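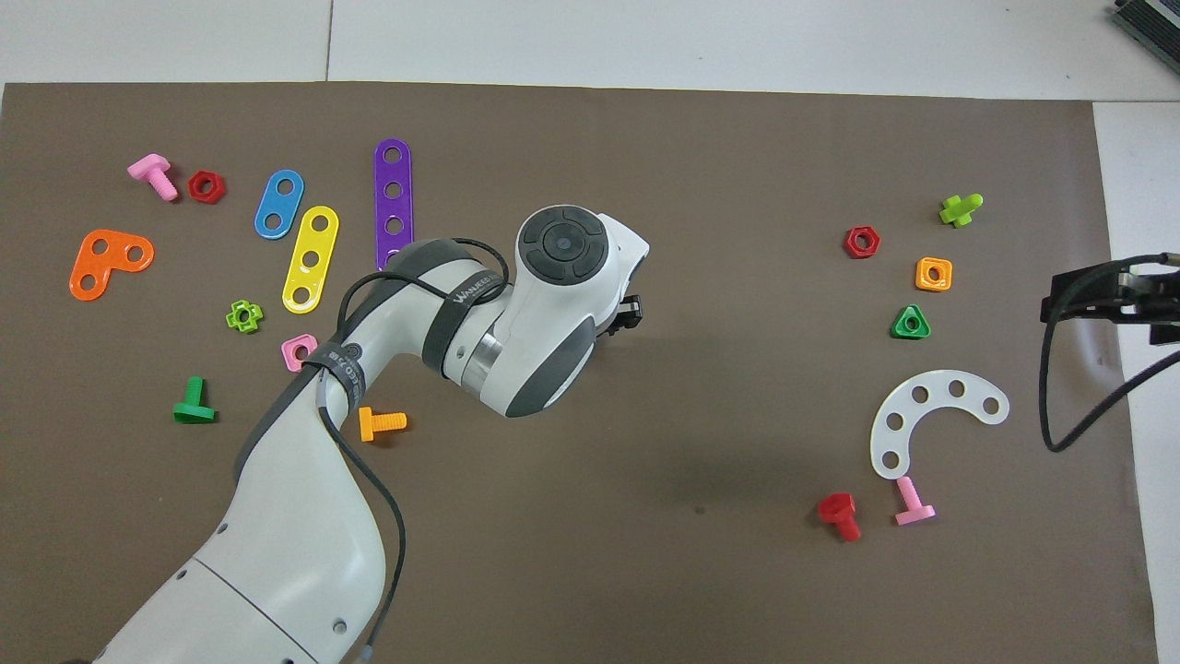 What makes a plastic construction set hard to keep complete in a shared classroom?
Mostly the small fasteners, which are used in every build, look alike to adults who pack them away, and are seldom listed separately on the box.

Figure 2. Construction pieces laid out on the brown work mat, among them a pink bolt, a red hexagonal nut, a blue two-hole connector plate, a yellow three-hole strip, an orange L-shaped plate and a long purple strip with a row of holes.

4.2 Piece families and the naming of parts

The inventory was carried out on the large-format construction sets held in the Flelberg lending collection and used in the early grades at Stinel and Clivirdale. Each set is entered in the collection register as a single item of 118 pieces. The register does not state how many of these are plates, strips, bolts or nuts, and the printed sheet supplied with the sets shows finished models only. A set returned with several nuts missing therefore passes the same check as a full one, provided the box looks full. It was decided at the outset that the study would need its own list of parts before any loss could be measured.

The pieces were divided into 4 families: strips, plates, bolts and nuts. A strip is any straight piece with a single row of holes, whatever its length. The yellow three-hole strip and the longer purple strip in Figure 2 both belong here. A plate is a flat piece that joins others, including the two-hole connector with rounded ends and the L-shaped plate with three holes. The boundary between a short strip and a connector plate gave the most trouble. Under a strict reading of the definition, the two-hole connector would count as a strip. Teachers at both schools spoke of it as a connector or a "link," however, and children used it almost entirely to join longer pieces. It was placed with the plates, and the definition of a strip was amended to require three holes or more.

Bolts were simple to identify and were recorded by color alone. Nuts were not simple. The sets contain nuts of different outline, and Figure 2 includes a hexagonal nut in red, a flower-shaped nut in lime green and a square nut in pink. Classroom staff generally used one word for all of them. Children made finer distinctions and made them early. Many of the younger children asked for "the flower" or "the square" by name, and several would wait for a preferred shape when another was within reach. For this reason the outline of each nut was recorded as well as its color. The decision lengthened the recording sheet by one column.

Color proved to be a weak guide to function. A bolt and a nut may share a color, as the pink bolt and the pink square nut do, while pieces of the same family may differ. Classrooms that sorted by color at the end of a session thus kept bolts, nuts and plates together in one tray. This arrangement was popular with children and quick to carry out. It also made a missing piece difficult to notice, as a tray of mixed pink pieces has no expected shape or level. Classrooms that sorted by family took longer over tidying but reported missing nuts sooner, in most cases before the set left the room.

Layout before counting followed one procedure throughout. The box was emptied onto the mat, pieces that were still joined were taken apart, and the contents were spread until none lay on top of another. Plain brown mats were chosen after an early trial on a patterned rug at Clivirdale, where the smaller nuts were repeatedly overlooked. Long strips were counted first and moved aside, followed by plates, then bolts, then nuts. Each set was counted by 2 people working separately. Where their totals differed, the family in question was counted again and the first totals were kept in the record for comparison. Disagreements fell mainly in the nut family.

A total of 20 sets were counted in November and again at the close of the lending period. Sets on loan to the Powell reading room were left out of the second count, as they had been combined in a shared bin and could no longer be told apart. Worn pieces were counted as present if a bolt could still be passed through every hole. Cracked nuts were counted as present only if they held on the thread when the joined pieces were lifted. The results by family are given in Section 4.3.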